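Forums > Slots and Games > Bonus Terms and Withdrawals

Tags: wagering requirements, free spins, complaints

Thread: Ornovau game weighting changed during an active bonus

stella_mohamedi
I am seeking the views of members on a matter concerning Ornovau. In February I accepted a deposit bonus with a wagering requirement of 890 dollars. The terms at that time stated that all video slots counted in full. When I had 80 dollars left to wager, the operator moved Boden, the slot I was playing, to a lower weighting. My remaining balance was then assessed under the new table. Support maintains that the general terms permit changes at any time.

Tonwood
Members are reminded that general terms and promotional terms are separate documents. A clause allowing changes to the former does not automatically extend to a bonus already accepted. Please state whether you kept a copy of the promotional page.

stella_mohamedi
I have a saved copy, dated the day I opted in. It lists Boden by name.

Sproģis
I must respectfully disagree with Tonwood. The weighting table sits in the general terms at most operators, and the promotional page only refers to it. A player who accepts the one accepts the other. The outcome is unfortunate, but I do not consider it a breach.

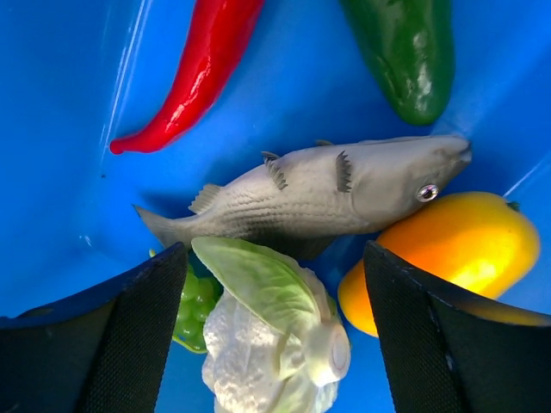
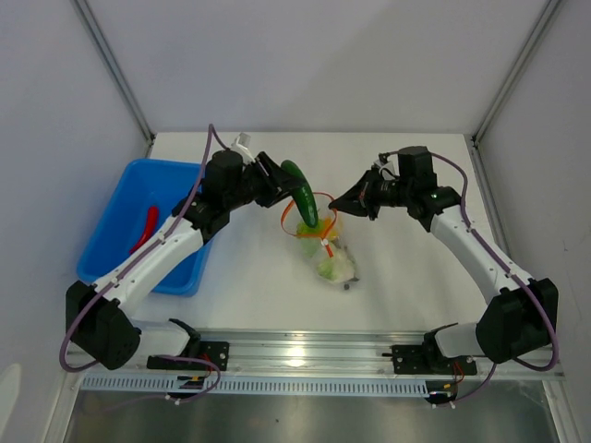
I would add that the operator's notice period matters more than the location of the table. If notice was given by email and play continued afterward, the complaint becomes considerably weaker. I have seen two similar cases closed on that point alone.

Abrehet Teshome
The notice period in the Ornovau terms is 14 days. I reviewed them this morning. The section on changes also says that promotions already in progress will be completed "under the terms in force at opt-in." That sentence appears to settle the matter in favor of the original poster — provided the same wording was in place in February.

Sproģis
The proviso is a significant one. Current wording is not evidence of earlier wording, and I maintain my position until the older version is produced.

Tonwood
Agreed on that narrow point. I recommend a written complaint that requests the terms as they stood on the opt-in date, together with the full game history. Live chat is not suitable for this purpose. Operators may take up to 6 weeks to issue a final response, and an outside dispute service will generally wish to see that response first.

stella_mohamedi
Thank you. I received no email concerning the change. I have submitted the complaint in the form suggested and attached my saved copy. I will post the reply in this thread when it arrives.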